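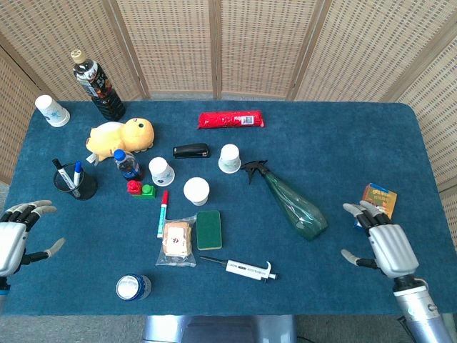

Table with teal-blue cloth and folding screen

Virnby Observatory - dome and telescope check before public evening, April
Filled in by Lakmal Barua

Search this site Go

1. Dome shutter opens and closes fully - OK. It makes more noise than in winter. I put grease on the left rail only.
2. Steps and handrail - OK. Red lamp on step 10 is weak, please change.
3. Main mirror cover - OK, removed and put back two times.
4. Finder on the 127 mm refractor - NOT OK. One screw is missing. Do not let children hold it.
5. Solar filter, held to a lamp - no holes seen. Must be checked again on the day.
6. Cables on floor - taped. The tape from Heywood does not stick well on the cold floor.
7. Emergency stop for dome motor - OK, tested from both sides.

Comments

Mellenari: I have the right screw at home, will bring it.

storov_sky: Can the lamp be done before the Storovthorpe school comes?

Lakmal Barua: Yes, it is on my list.

Contact | © Virnby Observatory | Back to top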